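From: Chrysoula Mavromatis
Subject: Re: [manip-reading] Litter pickup, Henao results

On Friday, August 22, 2025, Nahom Wako wrote:

> The Henao policy clears the bedroom floor in 19 of the runs we kept, with no
> task-specific tuning. I'd call that generalisation to unseen homes. Stills below.

Nahom, which runs did you not keep? The write-up gives me a numerator and then wanders off. 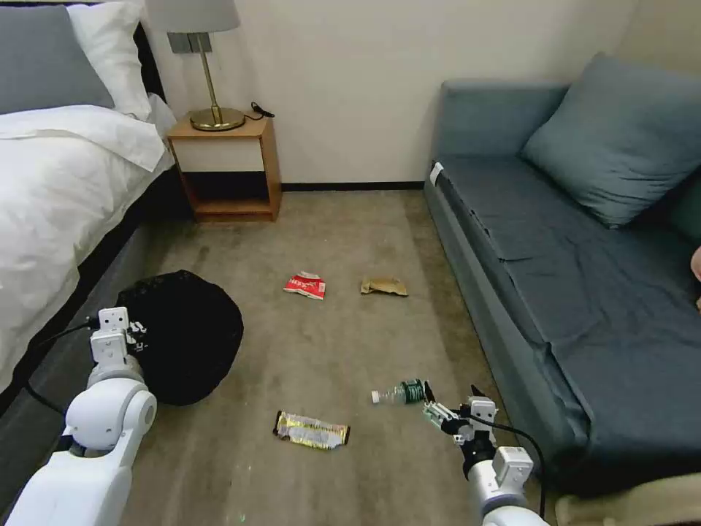 Generalisation is a big word for one room in Edstead. If the claim is about homes, I want the layouts varied and the variation written down. The four bits of litter are all out on open carpet between the bed and the sofa, well spread, with the bottle on its side. Put a wrapper half under the bed base, or two touching, and then tell me the number. Alper had the same complaint about the Monitz paper — 500 demonstrations, and the objects hardly moved between them.

My other worry is the scoring. Does a piece count once it is grasped, or once it is in the bag?
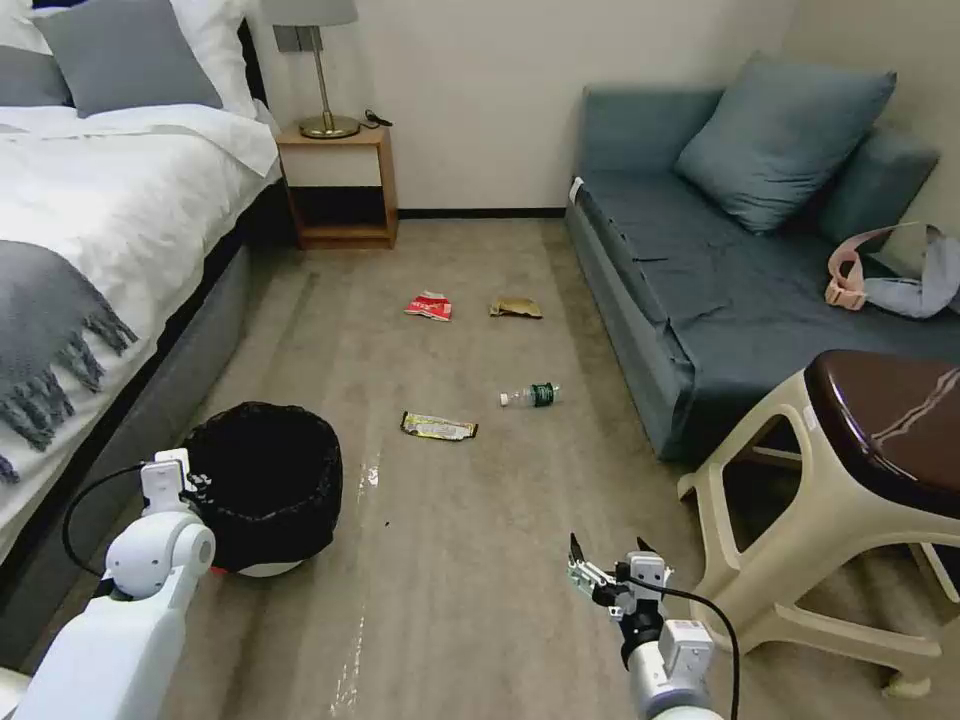
Those are different skills, and lumping them together hides whichever one fails. Vitória split them in October and the second half was much the weaker. I'd also like roughly 12 runs with a person choosing the layout who hasn't seen the training set.

> We could rerun 3 of the harder ones at Fustville.

Three won't settle anything. Send the full log first, aborted runs included, and I'll read it before asking for robot time.

Chrysoula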